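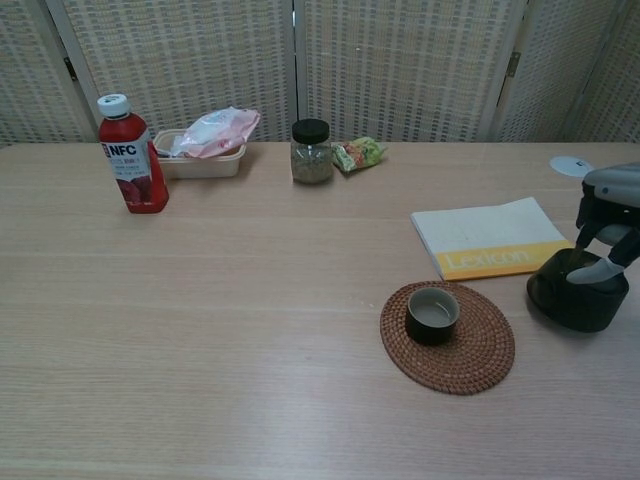 9/22/20 -- goalie pocket, ten-diamond mesh, Rosser head

Second string job on the Rosser. First one bagged out at the scoop end after a week of wall ball, so I cut the sidewalls and started over.

Mesh: Bremex semi-hard, stretched by hand, then left on the form overnight. Top string tied with three knots per side, center left flat. Sidewall is Stuvley cord, 60 inches each side, which left enough for a tail. Used 600 lb test for the bottom string and it is too stiff to hold a knot. Swapped back to plain nylon.

Channel sits two diamonds lower than on the Rekonach head. Ball drops in at mid-pocket and stays there on a cradle. Release is still late on outlet passes over 30 yards -- pulled the lower shooter one row up and it got better. Did not touch the V.

Weight strung: 713 g with shaft, no tape.

Myfanwy Mathias threw with it and wants less whip. I would leave it until the mesh has settled. She has the spare in the meantime, same pattern, softer mesh.

Pull test on the sidewall knots: no slip on the left. Right side crept at the third hole, retied with a double loop, no creep after that. Check again in January when the cord has been through some cold.

To order: Stuvley cord in white, one spool. Bottom string, nylon.

Still open: whether the scoop holes need filing. Edge on the second one is sharp.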